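June, plotter club notebook
Start 3:40 p.m., stop a little before 6

Carrying on from last session. Carriage still loses position on long diagonals. Short strokes are fine. The drift shows up in X only, always toward the home side, and it gets worse when the Y motor is running at the same time. Samira Fakhoury thinks supply sag. I thought belt. Checked the belt first, it is the cheaper test.

Belt: tension was low on the return run. Took up the idler one hole and set the screw by feel. Ran the square-and-diagonals file at the default feed. Diagonals closed better but still missed the corner by more than a pen width. So the belt was part of it and there is something else.

Supply: put the meter on the driver board input during a diagonal. It dips every time both motors accelerate together. The dip is short and the meter is slow, so the real dip is probably deeper than what we read. Moved the servo for the pen lift off the same rail and onto its own regulator. Ran the file again. Corners now close. Ran it two more times to be sure, same result. Leaving the servo on the separate regulator for good. Wiring diagram in the back of this book needs updating, not done yet.

Firmware: acceleration was set to 290 in the config, which is left over from the old, lighter carriage. Dropped it to 95. Motion is visibly slower out of the corners but the frame no longer rocks. We can try going back up when the carriage is trimmed down. The config file on the club drive is named rweyemamu_plot, please do not save over it. Make a copy with your initials.

Pen lift. This took most of the second half. The servo arm had about 60 degrees of travel set in software and was using less than half of it, so the pen was coming down hard on every stroke. Reset the up position so the tip just clears the surface, and reset down so the spring does the pressing instead of the servo. Strokes start clean now. There is still a small hook at the start of each letter when the text file runs. I think the carriage is moving before the pen has settled. Added a short dwell after pen down. The hook got smaller but did not go away. Next thing to try is a longer dwell on the first stroke only.

Note on the spring: the one we have is from the Orkance kit and it is stiffer than it needs to be. Cut one coil off the spare. Not fitted yet, it is in the parts tin, bottom tray.

Holder bore. The printed clamp is tight at the top and loose at the bottom, so a pen sits at a slight tilt and the tip traces a small circle when you turn it in the clamp. Reprint with the bore opened a little at the top and a second set screw lower down. Until that is printed, mark one side of the barrel with tape and always put the pen in with the tape facing the front rail. Otherwise the offsets change every time someone swaps a pen.
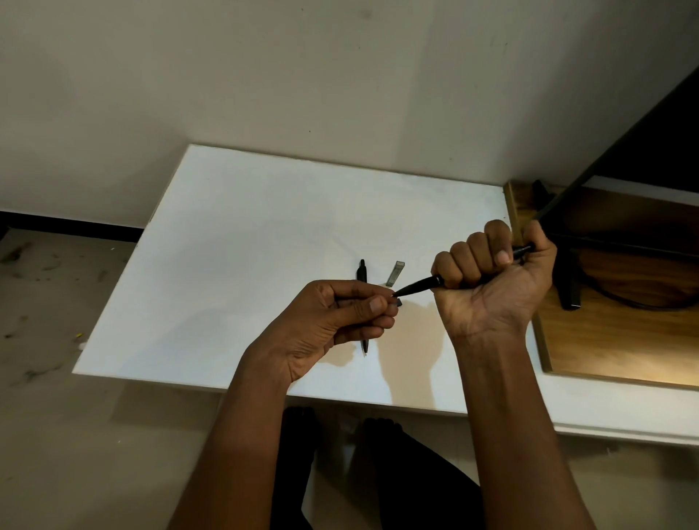

Tool choice for the Rerklow round is still open. The rules allow any hand pen or pencil as long as the holder is our own work, and the line test is judged on width at the start, middle and end of the stroke. A barrel that changes diameter partway along is a problem for a two-screw clamp, as the lower screw has to land clear of the step. The black one in the right hand narrows near the middle, right by the slim metallic band, so the lower screw should go well below the band or well above it. I would go below, closer to the tip, for less wobble. The other black one, lying on the white board, has a clip near its upper end, and the top of the clamp needs a slot for that or the pen will never drop all the way in. Slot goes in the reprint either way, it costs nothing.

Samira wants to allow for both and decide after the line test. Fine with me, but the holder should be drawn for the larger barrel and shimmed for the smaller. Calipers were in use at the other bench so no diameters yet. Do that before opening the CAD file.

Open items
- update wiring diagram (servo regulator)
- measure both barrels above and below any step
- reprint clamp: bore, second set screw, clip slot
- fit the cut spring and redo the down position
- first-stroke dwell
- 2 spare belts to order, same pitch as the current one

Driver board ran warm but not hot at the end of the session -- finger test only. Power off at the strip, meter back in its case.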